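3. Course Setting and Task Design

3.1 Student teams and the shared simulator

The study was carried out within the manipulation course at Skerkmont, an elective open to students in their final two years. Thirty-six students enrolled and were placed in teams of four. Each team kept the same members for the full term and submitted one body of code, one written report and one set of evaluation logs. Students with earlier programming experience were spread across the teams by the teaching staff. No prior work with robot arms was required for enrollment, and most students had none.

All teams worked in Pirstead, the simulation environment maintained by the department for teaching. Pirstead loads a furnished indoor room, a single arm fixed to a table, and a small number of objects that the arm is expected to move. It runs on the computers in the teaching laboratory and on most student laptops, although the rendering quality had to be lowered on the older machines. Physical settings such as friction and object mass were locked, so that a result obtained by one team could be repeated by another without adjustment.

In previous offerings of the course, students began with a bare tabletop and a plain gray background. Reports from those terms showed that many teams wrote object detection routines that depended on the background being uniform, and that these routines failed as soon as any furniture was added. For the present study the bare tabletop was dropped. Every assignment, including the first, took place in a room with colored walls, furniture and items on the table that had no part in the task.

3.2 The block transfer task

The main assignment, called the Kovitz task in the course materials, asks the arm to pick up a light gray block from the table and release it inside a blue bin. The block and the bin are placed within reach of the arm, and their starting positions change from one trial to the next. Teams received the position of the arm joints at each time step and the images from the simulated cameras. They did not receive the true position of the block. A trial was scored as complete when the block came to rest inside the bin and the gripper had opened. Pushing the block off the table ended the trial.

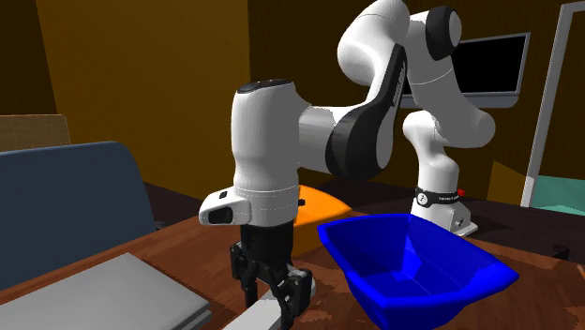
Figure 3. The simulated arm with its two-finger gripper at the block during the Kovitz task. The blue bin stands on the same table.

The assignment was divided into three stages, each with its own deadline. In the first stage, teams moved the gripper to a point above the block and held it there. In the second, they closed the fingers and lifted. In the third, they carried the block to the bin and released it. A team could continue to revise an earlier stage after its deadline had passed, but the score recorded at the deadline was the one used in the analysis in Section 4.

The choice of a plain rectangular block was deliberate. Its flat sides give the two fingers a clear pair of surfaces to close on, and its shape can be described with a few numbers. The difficulty for students lay mainly in the angle of approach. If the hand is turned even slightly relative to the block, one finger makes contact before the other and the block rotates or slides. Several teams treated this as a fault in the simulator and reported it as such. The teaching staff asked those teams to record the finger contacts at each time step and to compare them with the commanded motion before filing a report.

3.3 Evaluation procedure

Each team's final submission was run for 1,000 trials on the department's own machines, without any student present. The starting positions were drawn once and stored, and the same set was used for all teams. Students had access to a separate practice set throughout the term, and were told how it had been produced.

Along with the outcome of each trial, the evaluation script stored the joint positions, the state of the gripper and the time at which the block was first touched. Failed trials were sorted into four groups: the block was never reached, the block was reached but not lifted, the block was dropped on the way, or the block was released outside the bin. The sorting was done by script from the stored values. Trials that the script could not place were reviewed by two members of the teaching staff working separately, and differences between them were settled by replaying the trial.

Teams also completed the Hsiao questionnaire, a short form used in other courses at Skerkmont, once after the first stage and once after the final submission. The form asks students to rate their confidence in planning, testing and explaining their own code. Responses were collected from individual students and were not shared within teams. Participation in the questionnaire had no effect on grades, and students could withdraw their responses at any time before the end of the term.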